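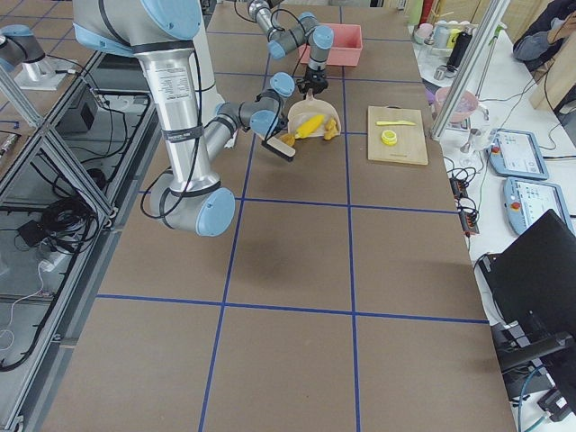

Is it too early to plant daffodil bulbs?
Mid-March is a bit early for most of us, so keep them somewhere cool and airy until the soil has lost its summer heat.

March 11, 2022

I know, I know, the boxes have arrived and you want to get your hands dirty! Mine have been sitting on the laundry shelf in their paper bags and I've been out to look at them every single arvo. The group order came to 500 bulbs, mostly daffs, with a good few jonquils and some bluebells for the shady side of the hall in Strand Street. If you ordered and haven't collected, please do, the mice have noticed.

While you wait, get the bed ready. I fork mine over, pull the couch grass (there is always more couch grass) and dig in compost from the heap behind the shed, then leave it alone. No fresh manure near bulbs please, I learnt that the smelly way.

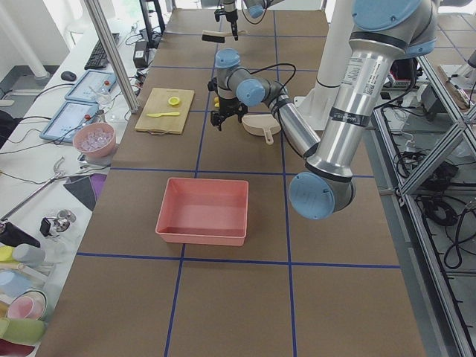
Blue tape lines on the brown worktop.

Depth is what everyone asks me about at the gate. Go twice the height of the bulb, a touch deeper if your soil is sandy like ours at the Adel end of town, with the pointy bit up. If you really can't tell which end is which, lay it on its side and it'll sort itself out. Tulips are another story altogether and

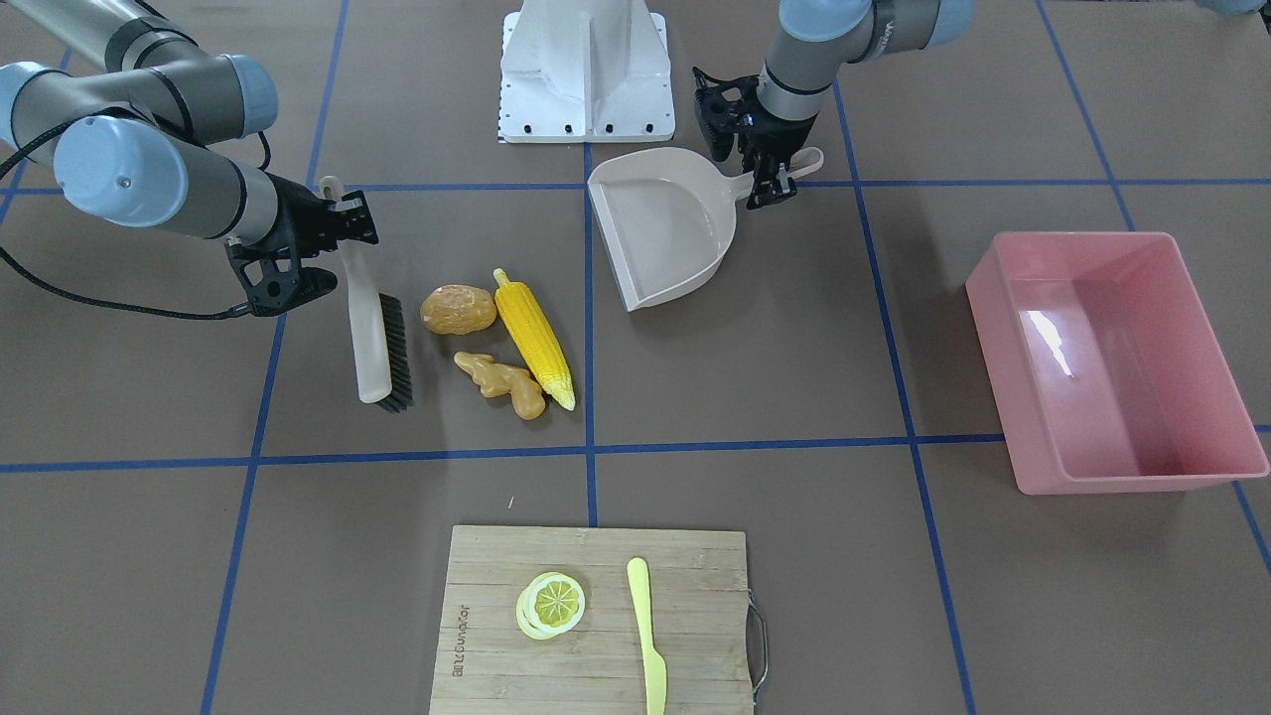

I'd only bother if you've got room in the fridge. Mine go into the crisper well away from the apples, and come out in June for planting. My family has opinions about this, mostly to do with where the lettuce is meant to go.
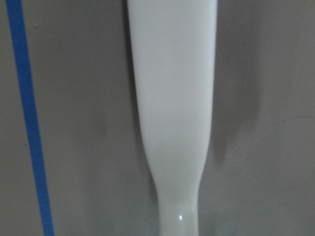

Jonquils are the ones I'd grow just for picking. Cut them in the morning, and let them stand on their own for a few hours before you mix them with anything, as the sap is rough on other flowers. They flop about in a wide jar, so I like a shape such as the glossy white one in the photo, tall and drawn in to a narrow neck. Change the water every 2 days and keep them off the heater shelf!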